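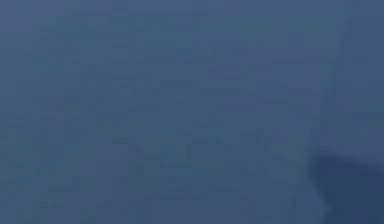 *Blue, at very close range. The dark mass lower right is most likely gripper.*

# Driving the house robot: tips for people who already own a mouse

Oct 27, 2019

These are for anyone recording demonstrations in Bisura, our pretend house, before being let loose on the real arm in the Platar kitchen. Keerthana Achari started the list on the back of a parts invoice. I have cleaned up the spelling and most of the swearing.

## Before you press record

Clear your own desk first. You will be steering with both hands and you will knock over whatever is next to them. Mugs go on the windowsill.

Drive one lap without recording. Go in, look at the table, come back out. It feels like a waste of time right up to the moment you save a demo of yourself hunting for the brake.

Say the task out loud in one sentence. "Pick up the red thing and put it on the cabinet." If your sentence has two "and thens" in it, split it into separate demos.

Turn the hand speed down to the second notch. The fourth notch was added by Cledwyn Rees for reasons of his own, and he can have it.

## Getting through a door

Doors are where most beginners' demos go to die. Stop well short and line up with the opening, then go through straight. People like to swing wide and correct halfway, the way you would with a shopping cart, and the robot learns exactly that, wobble included. You then get to watch it wobble through doorways for the rest of the project.

Keep the arm tucked until the base is completely through. An elbow sticks out farther than you remember, and the frame doesn't move.
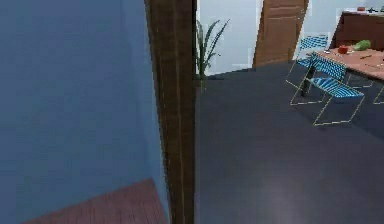 *Looking past the door frame to the dining side. Wood floor on this side, gray beyond it.*

Pause once you have a view like that one and pick your route. The chairs have thin legs, which are easy to lose against the floor when you are concentrating on lunch. Plan to reach the table from a side with no chair on it, or at least from the side with the fewest. Give the plant some room too. Its leaves look soft, but Bisura has its own opinions about what counts as solid.

There's a knife, or something very like one, lying near the front of the table. Leave it alone unless the task is the knife. If your sentence was "pick up the red thing," reach over from somewhere else, even when it costs you 15 extra seconds. Long demos are fine. Demos in which you shove the silverware aside with a forearm are also fine, if what you want is a robot that shoves silverware.

## When the screen fills up with wall

Backing out is a skill, and you will need it by your second session. Let go of everything, count to three, then reverse in the direction you came from – slowly, and without turning. Turning is what everybody tries, and turning scrapes. Look for any sliver of the room that still makes sense and use it to tell which way you're moving.
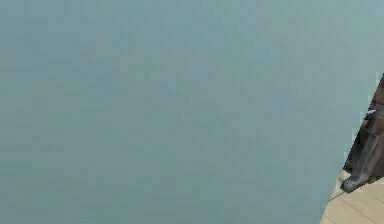
Malathi Reddy teaches recovery by making new drivers name one thing they can still see before they touch the stick. "Blue" doesn't count. With a view like this you have a strip down the right side and a little pale tile in the bottom corner, and the grout lines on that tile are your best friends. Nudge back a hair and watch them. If more tile appears, keep going. If the blue takes over the corner as well, you picked the wrong direction and should stop being brave.

Should you keep a demo with a recovery in it? Keep it if the recovery was calm and the task got finished. Throw it out if you mashed the controls. Parvathi Thampi reviews the saves, and she can tell.

## Saving

* Name the demo for the task. "final_good_REAL" is a cry for help.
* Add a note if you switched hands, controllers or moods partway.
* Delete failures the same day. By August the shared folder had 2354 demos in it, and not one person could say what the first 2000 were for.
* Stop after an hour. Past that you start cutting corners, and the robot is a keen student of corners.

## Moving to the real arm

Book it with Kumaresan Suvarna. Bring a soft tomato, since a hard one teaches you nothing about grip. Start again at the second notch, however good you got in Bisura. The real kitchen has no reset button, but there is a mop, and it hangs behind the door.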